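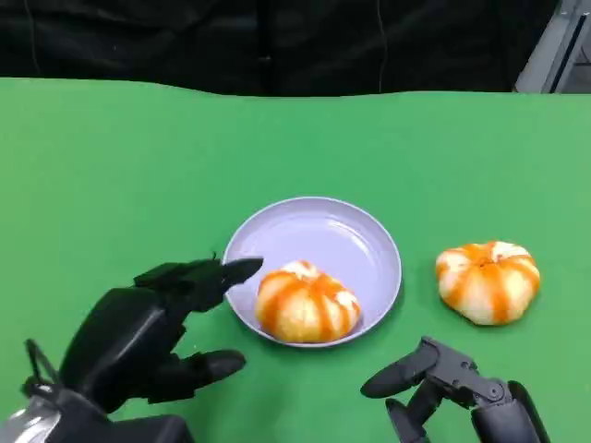
Section 2. Preparing the Storybook Edition of Duvadthorpe for Play

Duvadthorpe is a branching adventure for one to four readers, played from a single bound book of 701 numbered entries together with a deck of 95 encounter cards. This section covers preparation of the play area, the book and the reader records, and must be completed before Entry 1 is read aloud. A flat table of moderate size is sufficient. Food may remain within reach during play if it is kept on a plate with a raised rim, as with the partly peeled mandarin orange shown on the green tabletop, but readers should wipe their fingers before handling the cards. The card stock is uncoated and will absorb juice and oils.

2.1 Checking the contents

1. Open the box with the Kamemmont crest facing upward and lift out the card tray by the two side tabs.
2. Remove the storybook, the encounter deck, the folded map of Ostport, four reader folders, the pad of record sheets and the cloth bag of fate tokens.
3. Confirm that the encounter deck is sealed. The deck is packed in the order required for a first reading and should not be shuffled until step 3 of section 2.3.
4. Check that the book's ribbon marker is attached at the head of the spine.

Note: Copies supplied through the original crowdfunding campaign also contain a sealed envelope marked "Ostport Harbor." Leave this envelope unopened. The book will direct readers to it at the proper point.

If any part is missing or damaged, write to Cui Storybooks, giving the batch code printed inside the box lid. Replacement parts are sent without charge to the original purchaser. Parts for copies bought secondhand may be ordered at the prices listed in Appendix C.

2.2 Preparing the reader folders

1. Give one folder to each reader. Unused folders are returned to the box.
2. Each reader tears one record sheet from the pad and slides it behind the clear pocket on the left side of the folder.
3. Each reader writes a character name at the top of the sheet and selects one calling: Ferryman, Surveyor, Bell-Ringer or Exile.
4. Copy the starting values for Courage, Stamina and Favor from the table inside the front cover of the book.
5. Draw two fate tokens from the cloth bag and place them face down in the right pocket.

Caution: Use pencil only. Values change often during a reading, and ink will show through to the reverse of the sheet, where the journal lines are printed.

The Exile begins with a lower Favor value than the other callings. This is correct. Entries that apply only to the Exile are marked with a small broken circle beside the number, and readers with other callings should pass over them.

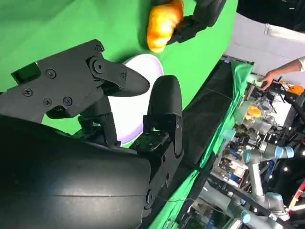
Can the book be played by one reader with more than one folder?
A single reader may control up to two folders, provided that each folder has a different calling and that the order of turns is decided before Entry 1. Fate tokens may not be traded between the two.

2.3 Laying out the map and cards

1. Unfold the map of Ostport and place it printed side up. The harbor should face the reader who will hold the book first.
2. Break the seal on the encounter deck. Without looking at the faces, separate the cards by the color of their backs: gray for Town, blue for Water and brown for Kamemmont Pass.
3. Shuffle each of the three piles separately and place them on the matching outlines along the upper edge of the map.
4. Leave the outline marked "Spent" vacant. Cards are placed there face up after use and remain there until the book instructs otherwise.
5. Place one character marker for each folder on the Customs House.

Note: The brown pile is smaller than the others. It is not used until the party leaves Ostport and may be kept in the box until then if table space is limited.

Caution: Do not fold the map against its original creases. The paper is laminated on one side only and will split along a reversed fold.

2.4 Choosing the length of the reading

The story may be read in a single long sitting or divided into chapters. Readers should agree on one of the following before play begins.

Full reading. Begin at Entry 1 and continue until an ending is reached. Endings are printed in italic type and carry no onward number.

Chapter reading. Stop at the first entry marked with an anchor. Each reader records the entry number and current values on the journal side of the sheet. The spent cards are banded together and stored apart from the remaining piles.

Short reading. Begin at Entry 400 with the values given in Appendix B. This option omits the opening chapters in Ostport and is suitable for groups who have already completed the story at least once. 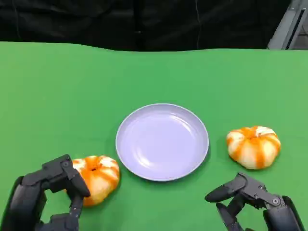
Tabletop with green surface, black curtain behind.

2.5 Beginning the story

1. The reader holding the book reads the Prologue aloud. The Prologue contains no choices and requires no entries on the record sheet.
2. Turn to Entry 1 and place the ribbon at that page.
3. Read the entry in full, including any text in brackets, before discussing the choices at its foot.
4. When the group has agreed, move the ribbon to the new entry. If the group cannot agree, each reader turns over one fate token, and the reader showing the highest value decides.
5. Pass the book to the left whenever an entry ends with the lantern symbol.

Note: A choice is final once the new entry number has been read aloud. Groups with younger readers may allow one return per chapter, in which case all values are restored to those held before the choice was made.

Caution: Do not read ahead or browse the entries between turns. Several entries cannot be reached by any printed choice and are entered only by adding values from the encounter cards, as explained in Section 3.

2.6 Storing an unfinished reading

1. Leave the ribbon at the current entry and close the book.
2. Return face-down fate tokens to the folders, and all others to the cloth bag.
3. Band each pile of cards separately and place them in the tray with the spent cards on top.
4. Lay the folders flat over the tray, followed by the map and then the book.

The lid will not close fully if the map is placed beneath the folders.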